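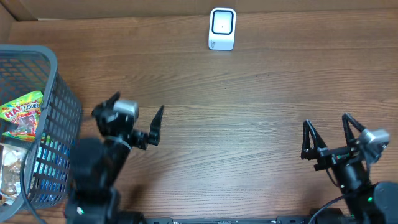
How is the Climus dance floor held together?
Each panel locks to the next with a cam along its long edge. No tape or screws are used.

4. Laying the floor for a performance

1. Sweep the stage. Grit under a panel will cause it to rock.
2. Start at the upstage left corner with a panel marked 9.
3. Turn each cam a quarter turn clockwise until it clicks.
4. Fit the Sellard edge ramps last — part 1479 for straight runs, part 3772 for corners.

Note: For barefoot work, leave the vinyl top sheet off.

Caution: Do not drag panels. Do not load any single panel above 3000 N.

Worn cams are replaced as a set. See section 7, Prultgate spare parts.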